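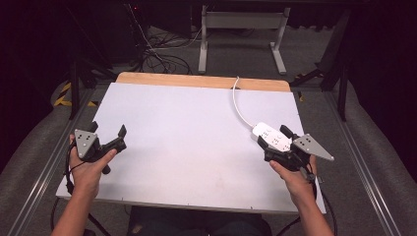
Two hand-held grippers over a white board.

FOR IMMEDIATE RELEASE

Wendberg Press Names Reading Room and Writing Fund for Longtime Publisher Keabetswe Adams

CLIRVILLE -- Wendberg Press will open the Keabetswe Adams Reading Room this August on the ground floor of its Ngubane Street building, and will start a yearly writing fund in her name. The room and the fund honor the woman who led the family-owned trade publisher for 40 years and who died last winter at her home in Clirville.

Ms. Adams came to Wendberg as a proofreader on its monthly magazine for bakers and millers. She became its editor, then publisher of the whole company, and she went on reading page proofs with a green pencil long after everyone else had moved to screens. Under her the company grew from a single magazine to four, added a book list, and began the Andent Directory, still found on the shelf behind the counter in a great many small bakeries.

"Keabetswe hired me when I had one summer of newspaper work and a very bad haircut," said Prasetyo Pasaribu, president of Wendberg Press. "She sent back my first article with so many marks on it that I thought I was being let go. Then she took me to lunch and went over every one of them! I am so happy that people who never got to sit across a table from her will have a place to sit with the work she cared about."

The reading room will hold all 313 issues of the magazine that Ms. Adams edited, bound in their original order, along with her letters to writers, early copies of the directory, and the long oak table from the old composing room. Visitors will be able to read anything on the shelves, and staff will make copies of single articles on request. The letters are a real treat. She wrote to nearly every contributor, often with advice on gardening mixed in with advice on commas, and many families have kindly sent the originals back to us so they can be kept together.

The Keabetswe Adams Writing Fund will support two new writers each year who want to cover a trade they know from the inside. Each will spend a season with a Wendberg editor, be paid for the work, and see at least one long article in print. Applicants do not need a degree or any published work. A baker, a machinist, a person who runs the night shift at a mill -- all are warmly invited to send something in. Ms. Adams liked to say she could teach a miller to write faster than she could teach a writer to mill, and she proved it more than once.

The opening will begin at 3 p.m. with short remarks by Mr. Pasaribu and members of the Adams family, followed by coffee and a lot of cake baked by longtime readers of the magazine. Former employees are especially welcome, and anyone with old photographs of the building or the staff is asked to bring them along to be copied. The front door on Ngubane Street has a ramp, and parking is free in the lot behind the loading dock.

Applications for the writing fund will be available at the opening and afterward at the Wendberg front desk. Gifts to the fund may be left there as well, or mailed to the company with "Adams Fund" written on the envelope.

About Wendberg Press
Wendberg Press is a family-owned publisher of magazines, books, and directories for the baking and milling trades. Its offices are in Clirville.

Contact: Office of the President, Wendberg Press, Ngubane Street, Clirville

###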